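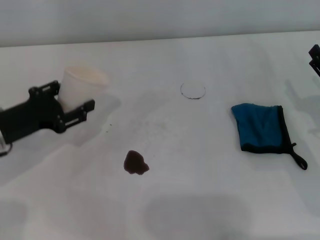 Surely a table is clean when it looks clean, one reader of our first draft objected, and a paper on wiping up coffee should say so and stop there. We take the objection seriously, as most of the advice on the subject rests on it. We also think it is wrong, or at least that it has been accepted on very little evidence. Looks clean to whom, from where, and in what light? The Drindgate guide, still the one most often handed to cafeteria staff, asks only that a table be wiped "until clear," and leaves the reader to decide what clear means.

4.2 Rings, puddles and what the cloth leaves

Earlier work treats a coffee spill as one kind of mess. It is at least two. There is the puddle, dark, compact and easy to spot from across a room, and there is the ring left where a cup has stood, a thin brownish line with clean table inside it. Both may be found on the same white tabletop, a short reach apart, and a person wiping the table will nearly always go for the puddle first. In our notes the ring was often passed over until the rest of the job was finished, and sometimes it was passed over altogether.

The Gulberg trial, from which the usual one-pass rule comes, worked with puddles only. Its result (one slow pass with a folded cloth is enough) has since been repeated for every kind of stain on every kind of table, including in places where the original report makes no such claim. We tried the rule on 14 white tables. For fresh puddles it did reasonably well, though a single pass tended to drag a thin tail of coffee toward the edge of the table, and the tail had to be wiped in turn. For rings it did badly. A ring has so little liquid in it that it may already have set by the time the puddle beside it is ready to be wiped, and a dry cloth slides over it.

How the cloth is folded has been given more weight than we can find grounds for. The Tôn method calls for a fresh face of the cloth at each stroke, and its supporters write as though this settled the matter. It does keep coffee from being put back on the table. We saw no sign that it does anything for a ring. A cloth folded with the pile outward and pressed down with the flat of the hand did as well as one refolded between strokes, and took less fuss. A hanging loop is handy afterward, but during wiping it is one more thing to keep out of the wet.

The cup is also part of the problem, and the literature has mostly ignored it. If it is lifted out of the way while the table is wiped and then put straight back down, any coffee on its base goes back down with it. We asked that the cup be held clear until the wiping was finished, and that the base be dried before it touched the table again. This small change did more for the final state of the tables than any change of cloth. We would like to see it tested by others before it turns into a rule of its own.

4.3 Judging the result 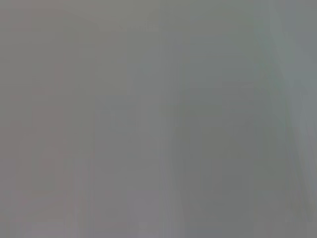

Experienced cleaners do not need a measure, ran one comment on the Grastivmont preprint, since they can tell by running a hand across the table. That may be so for grease. For coffee we doubt it. A thin stain cannot always be felt, and a palm that has just been holding a damp cloth is a poor instrument for finding the rest of the damp. When we asked for a verdict by touch and then a verdict by eye on the same table, the two disagreed often enough that we stopped using touch.

Judging by eye has troubles of its own. Shadows on a white surface are soft and gray, and a faint stain can hide in one. Worse, a shadow can be taken for a stain and rubbed at for no reason. The light was kept at 400 lux for every judgment, the level set in the Grastivmont scheme, and we have no quarrel with the figure except that no grounds are given for it. A lower light would have made every method look better. We suspect that some of the cheerful results in print owe more to a dim room than to a good cloth.

Then there are specks. A table may have no ring and no puddle left on it and still carry a few dark dots, too small to be called a spill. The Drindgate guide would pass such a table. The Grastivmont scheme would fail it. Neither says what a speck is, and from a short distance it is hard to know whether a dot is dried coffee, a crumb, or a bit of lint that came off the cloth itself. Figure 1 gives an idea of how little there is to go on. 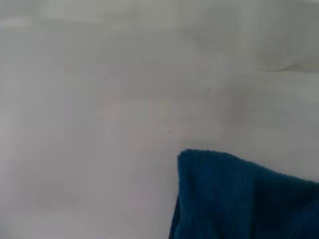 Figure 1. Two tiny dark specks on a pale surface. Crumbs, lint and minor stains cannot be told apart at this size.

Our own rule was a compromise and we do not claim much for it. A speck was counted against the table only if it was still there after a light stroke with a dry cloth. Loose matter goes under that test and dried coffee usually stays. It can be argued that the test cleans the thing it is meant to judge, and we have no good answer to that, other than that the stroke was the same on every table.

Six tables were judged a second time after 14 minutes, with no wiping in between. We had expected the second verdicts to match the first. They were harsher. Pale smears that had been missed while the surface was damp were plain enough once it had dried, mostly near where the puddle had been. If a short wait changes the verdict, then studies that judge at once, as the Gulberg trial did, are reporting on a damp table, and their readers are entitled to ask what the dry one looked like.

We cannot say how far any of this carries over to darker tables, where the ring may not be visible at all, or to wood, which we did not try. Nor did we use a cleaning spray. Sprays are said to lift a set ring in one stroke – a claim made with great confidence and, as far as we could find, never checked against plain water. Water on the cloth, left on the ring for a slow breath and then drawn off, removed most of ours. The few that stayed were faint, and judges differed over whether they were there.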